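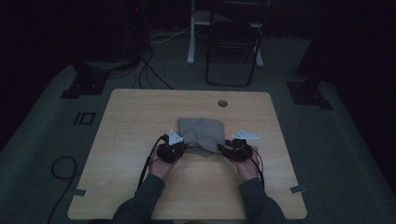 February 2, 2022

Shrinkage on the Vostirdale knit is still higher than the mill sheet says it should be. Ran the second wash on lot 943 this morning, same cycle as December, line dried overnight from the first. Length is the problem – width hardly moves. A gray cloth folded in layers on a table, rumpled edges and all, is no good for measuring, so the rule from now on is to open everything out and leave it alone for two hours before the ruler touches it. I skipped that in December and I don't trust those numbers.

Marks: the laundry pen bled on the first swatch. Switched to basting thread at the corners. Slower to put in, much easier to find afterward.

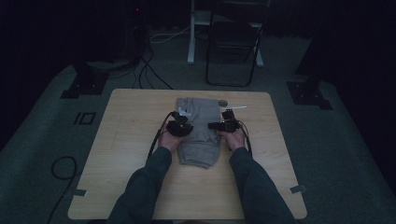 Thread color matters too. White disappeared into the pale swatches, red was fine. Keep the red spool in the drawer with the templates.

Detergent was Zenlow powder, one level scoop. The liquid left the Irnel sample stiff, and I want to rule that out before blaming the yarn. Rinse water is hard here, so next round gets two rinses.

Lengthwise mark was set at 196 mm and came back short on both swatches. Need to check whether the Ladefoged lot does the same. If it does, suspect the knitting tension and write to the mill. If not, rewash 943 cool and compare.

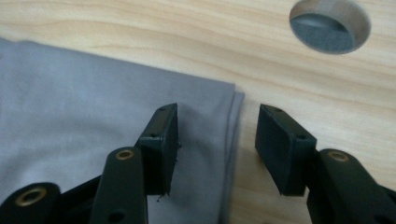 Gray cloth, folded, on the wood tabletop.

To do: cut Ladefoged swatches, order basting thread, copy December figures into the back of this book with a note that they were measured early.

Last updated: February 2022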